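Week 4: Custody, keys and who holds what
Module leader: Ekaette Nwankwo. Seminar groups: Olumide Onuoha and Bello Omoregie.

Reading before the seminar: chapter 5 of the course pack, plus the Idahosa case notes.

4.1 What a wallet holds

A wallet doesn't hold coins. It holds keys. The coins are entries on a shared ledger, and the private key is what lets you sign a transaction that moves them. If you lose the key, the entry stays on the ledger but you can no longer move it. If someone else gets a copy, they can move it without asking you.

Three terms you need for the test:

Private key – a very large secret number. Used to sign.
Public key – worked out from the private key. Used by others to check the signature.
Address – a shorter form, usually worked out from the public key. Safe to hand out, though it lets people look up your history.

Most wallets now start from a seed phrase of 12 or 24 words. Anyone with the phrase can rebuild every key made from it, so treat the phrase as you would the keys themselves.

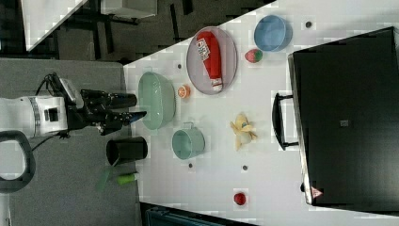 Fig. 4.1. Robot arm and gripper, with a pale green bowl on a white tabletop.

4.2 Custodial and self-custody

With a custodial service, the company holds the keys and you hold a claim against the company. Your balance on screen is a line in its own database. Withdrawals depend on the company being willing and able to pay.

With self-custody you hold the keys. There is no password reset and no helpdesk that can undo a payment.

The Idahosa case is about the first kind. Idahosa, a small exchange, told customers their deposits were kept apart from its own money. When withdrawals were stopped in January, it could cover 58 per cent of what it owed. Note the order of events in the case notes: the exchange had lent customer coins to Dratance, a trading firm, and Dratance had put up Idahosa's own token as security. When the token fell by 81 per cent, the security was worth very little.

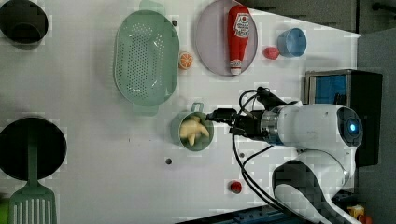

Ayodele Akpan's commentary makes the point that a proof of reserves would not have caught this. It shows what a company holds at one moment. It says nothing about what the company owes unless the debts are published as well.

4.3 Multisig

A multisig wallet needs more than one signature. In a two-of-three set-up there are three keys and any two will do. One can be lost without losing the funds, and one can be stolen without the thief being able to spend. Keep the keys in different places – three keys in one drawer give you very little.

For the seminar

Read the Trutum terms of service, sections 2 and 7. Who owns the coins while they are on deposit? Bring a written answer, half a page at most.

Aminu Nwankwo will take the session on hardware wallets next week in the Ostside building.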